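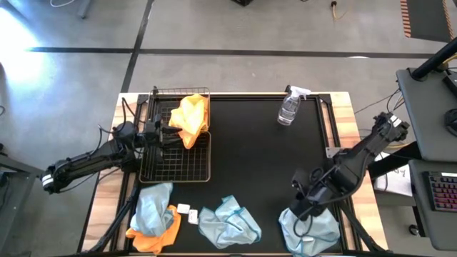 Caring for Cleaning Cloths Between Washes

Microfiber cloths last longest when they are sorted, rinsed and dried after every use. Staff at the Flarnach site should set aside a few minutes for this at the end of each shift. Assign one color to each area and keep to it: at Flarnach, light blue is for counters and glass, orange is for floors and yellow is for sinks. A wire dish rack makes a suitable drying stand, and a cloth draped over its edge, as the yellow one is, takes up very little room. Keep the spray bottle upright and away from the cloths while sorting.

Before you begin, clear the work surface and wipe it down.

1. Separate the cloths by color. Shake each one over the waste bin.

2. Rinse in cool water until the water runs clear. Do not use fabric softener — it coats the fibers and reduces absorbency.

3. Wring out each cloth and open it fully. Crumpled cloths dry slowly and may develop an odor.

4. Hang the cloths in a single layer and leave them for 3 hours. Turn any that are still damp at the folds.

5. Fold in quarters and return to the shelf marked for that color.

Cloths with loose stitching should be placed in the Cestero bin for replacement. Requests for new stock go to Neelam Bhardwaj by noon on Monday.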